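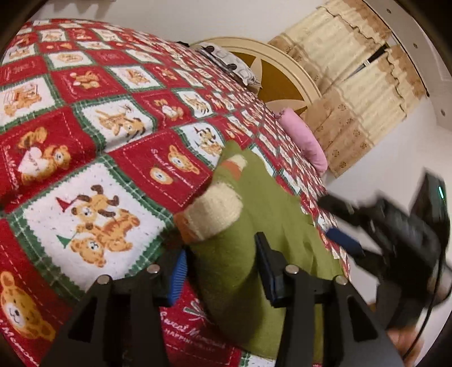 Figure 5. View from the left hand-held gripper during a bed task, with an olive-green garment on a patterned blanket. The second gripper enters from the right.

4.2 Evaluation in bedrooms

The kitchen tests in Section 4.1 used rigid objects on flat counters. Bedrooms were harder for the Wikau kit in nearly every respect, and most of the problems we report to the manufacturer come from this part of the study. We rented two units of the kit from the Plandstead office of Dalsgaard for the whole evaluation. Each unit consists of a pair of hand-held grippers, the wrist cameras, a charging dock and the recording software. No changes were made to the hardware.

Operators worked in furnished homes and used the bedding and clothes already there. The task list for this setting had three items: pick up a garment from the bed, fold it once, and place it near the pillow. We recorded 155 episodes. Episodes were kept if the tracking software returned a complete path for both grippers and the garment stayed in view of at least one camera while it was being handled.

Figure 5 shows why this setting is useful for testing. The blanket has a repeated pattern of red and white squares with green plaid bands, and its surface bulges and slopes across the bed. The knitted or fleece garment lies in long folds, and its green is not far from the green of the bands. A person has no trouble telling the two apart. The segmentation tool supplied with the kit often drew the garment boundary along a band of the blanket instead, most often where the fold was in shadow. On plain sheets the same tool gave usable boundaries without manual correction.

Printed patterns also affected tracking. The software matches small visual features between images, and a repeated print offers many candidates that look alike. We expected this to cause frequent failures. In practice the headboard, curtains and ceiling edge gave enough fixed features at the top of the view, and most paths were recovered. Failures came mainly when the operator bent low over the bed and the blanket filled the view.

Motion blur was a separate issue. The right gripper in Figure 5 is blurred while the left one is sharp. Software that estimates the distance between the two tools from the images alone does poorly on such views. The Wikau software falls back on its inertial sensors in these cases – a sensible choice, although the manual does not mention it and we learned of it only from the log files.

The jaws themselves handled cloth well. Operators could pinch a single layer of knitwear, and the pads did not snag. Two operators said that the cable on the right unit got in the way when they reached across a bed. We passed this on to Dalsgaard in October and were told that a shorter cable could be ordered separately.

The Sastby kit, tested under the same protocol, is covered in Section 4.3.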